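Bustenport library reopens ground floor with new worktops

August 20, 2024

The ground floor of Bustenport Library is open again after the replacement of its reading tables and issue desk. The work began in July and was carried out by Dalora, the fitting firm that holds the maintenance contract for the building.

The old tops had been in use since the extension was built and had swollen at the joints. They have been replaced with grey, stone-patterned tops supplied by Suominen. Each reading table measures 210 cm in length and seats six. The table frames were kept, sanded and repainted. The issue desk has been lowered at one end to 79 cm so that wheelchair users can sign forms there.

The pattern was chosen from samples left on show in the entrance hall during the spring. A darker version was turned down after readers said that it made loose papers hard to see under the ceiling lights. A plain white top was also considered, but the cleaning contractor advised against it.
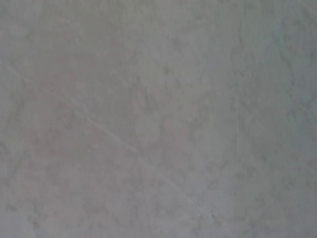 Cloudy grey mottling at close range, with a thin, pale line running diagonally across the surface.

Visitors have asked at the desk whether pale lines in the tops are scratches. The pattern includes light veins of uneven width, some of which fade out part of the way across. A scratch can normally be felt with a fingernail, while a printed vein cannot. Staff will check any mark reported to them and enter it in the defects book. Dalora will inspect all entries at the end of the first quarter of use.

The tops can be wiped with a damp cloth and mild soap. Scouring pads and bleach must not be used. Hot drinks are allowed at the tables nearest the entrance only, and mats are provided.

The fitting work cost 3000 pounds less than the sum set aside. The balance will go towards new lamps for the study room, where the old tables remain in place for now.

The branch at Arkham is next on the list. It has 20 tables of the same age, and will stay open while they are replaced in two stages. Dates will be posted at both branches.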